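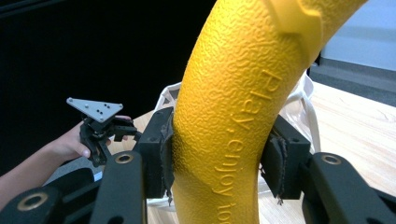 Minutes of the July meeting of the Driltedach Toy Library, held in the back room at Nicholas Hall. The meeting opened at 7:05 p.m. with Ifor Rosser in the chair and Kobe Van Rooij taking notes. The first business was the sorting of the plastic toys, which was left open last time. Members agreed that molded pieces with lettering on them should be kept apart from the plain ones, as with the curved yellow piece that has "Play, enjoy too" in raised letters down its side. Its surface is wrinkled, and Kobe asked that textured pieces like it be scrubbed with a soft brush, as a wipe leaves dirt between the bumps. Agreed.

Minutes of the last meeting
Read and approved with one change. The shelf money was recorded as spent. It has been set aside but not spent.

Matters arising
The lock on the outside cupboard has been replaced. Keys are with Ifor and with the hall office. The old key should be handed in by anyone who still has one.

The letter to Jerkow Street School about the leftover puzzles has not been sent. Kobe will send it this week.

Sorting and cleaning
Kobe reported that 123 items have been checked and put back on the list. Items still waiting are in the tubs under the window. Tubs marked with blue tape have been washed. Tubs with no tape have not, and should not go out on loan.

There was a long discussion about toys that come back with parts missing. Ifor said that the present rule, where a toy is pulled from the shelf if anything is missing, takes too many good toys out of use. Others felt that families are let down when they get a set home and find it short. It was agreed that a set may stay on loan if it can still be played with as intended, and that the label should say what is missing. Board games are not included in this and will still be pulled.

Single pieces that can't be matched to a set will be kept in one tub for 2 months. After that they go to the craft table or are thrown out. Large pieces will be tagged and stood against the wall, as they don't fit in the tub and have been getting stepped on.

Raised lettering on a toy may be copied onto the tag word for word if there is no other name to go by. Please do not make up names. There are now three entries on the list called "Big Slide Thing" and it is not clear which is which.

Cleaning supplies
The dish soap is nearly gone. Ifor will buy more, along with brushes and a second drying rack. The spray cleaner that was donated in spring has a strong smell and will not be used on anything for children under three. It can be used on the floor.

Shelving
Two quotes came in for shelving along the north wall. The lower one, from Aten Storage, is $500 fitted. The other was higher and did not include fitting. Ifor proposed taking the Aten quote. A question was raised about whether the bottom shelf would be deep enough for the ride-on toys. Kobe will measure the two largest and call them before anything is signed. Approved on that condition.

Money
There is some $200 left in the repair fund. Loan fees for the month were a little lower than usual, as expected with families away. The cash box was short by a small amount and this was traced to a refund that had not been written down. Refunds must go in the book at the time.

Opening hours
A member asked for a later closing time one evening during the summer. The hall has another booking right after us, so this can't be done before September. Kobe will ask again then.

It was noted that the door has been left propped open during loan sessions. The hall has asked that it be kept shut. A sign will go up on the inside.

Fall sale
Left to the next meeting. Anyone with ideas for the bake table should write them on the sheet by the kettle. Worn soft toys will not be sold this year.

Any other business
The floor mat in the play corner is curling at one end. Ifor will try tape first.

A box of wooden train track was left on the step with no note. Kobe has looked through it and it is in good shape. It will be added to the list after washing.

Actions
Kobe: letter to Jerkow Street School, measure ride-on toys and call Aten, door sign.
Ifor: soap, brushes, drying rack, tape for mat.
All: hand in old cupboard keys.

The meeting closed at 8:20 p.m. The next meeting will be in the same room at the usual time.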